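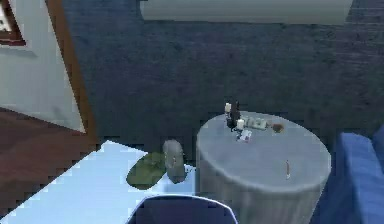

Render: Prastel

Ticket: May newsletter landing in spam
Product: Vekska Mail
Opened by: Nkechi Onuoha, Prastel
Assigned to: Tamunoemi Akinola
Status: Open (reopened by customer)

Nkechi Onuoha, 9:10
Our May newsletter on kitchens went to 3,000 subscribers and your dashboard says "Delivered" next to nearly all of them. I don't believe it. People who normally write back within the hour have said nothing, and two of them found the thing in their spam folder when I called. April was fine. Same list, same sender address, same template. Please don't send me the article about avoiding capital letters in subject lines, I've read it.

Tamunoemi Akinola, 9:52
Hi Nkechi, "Delivered" means the receiving server accepted the message. It doesn't tell us which folder it went to. Can you forward me one of the copies from spam as an attachment, so the headers stay intact? Also, has anything changed in your domain settings since April?

Nkechi Onuoha, 10:05
Then maybe the dashboard should say "Accepted". Copy attached. Nothing changed on our side that I know of.

Tamunoemi Akinola, 10:48
Thanks. From the headers:

SPF: pass
DKIM: fail (no key for signature)
DMARC: fail

The key record we look for is missing from your domain. Did you move DNS hosts recently?

Nkechi Onuoha, 11:20
Asked Birsen Gündoğdu, who looks after our domain. She moved it to Zokunlow at the end of April and used their import tool, which reported success. I notice that everything in this story reported success.

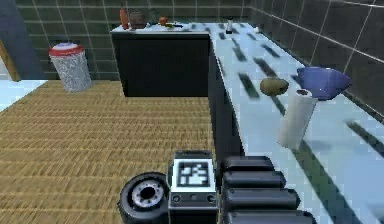

Kitchen view with the pale blue countertop.

Tamunoemi Akinola, 11:41
That would fit. Import tools often skip records they can't find by guessing, and DKIM records have long odd names. Steps:

1. In Vekska Mail, open Settings, then Sending domains, and copy the DKIM record.
2. Add it at Zokunlow as a TXT record. Paste the name without your domain on the end, or it gets added twice.
3. Wait up to 40 minutes, then press Verify.

Nkechi Onuoha, 12:50
Done. Verify is green. I've seen green before, so I sent a test to my own account and to Fatima Sithole, who uses a different provider. Mine went to the inbox and the headers show DKIM pass. Fatima's went to spam.

Tamunoemi Akinola, 1:15
Good progress. Fatima's provider may still be holding the May send against you. I'd resend to a small group of regular readers first. Marking this as solved for now.

Nkechi Onuoha, 1:22
Reopening. One inbox out of two is not solved - and why did your system let us send at all with the record missing? A warning before I hit Send would have saved me a morning.

Tamunoemi Akinola, 1:50
Fair point. The domain check only runs when a domain is first added. I've filed a request to run it before every campaign, no date I can give you. Ticket stays open until Fatima's copy arrives properly. Please have her mark the test as not spam and send another tomorrow.

Nkechi Onuoha, 1:58
Will do. I'll send you the headers whichever folder it lands in.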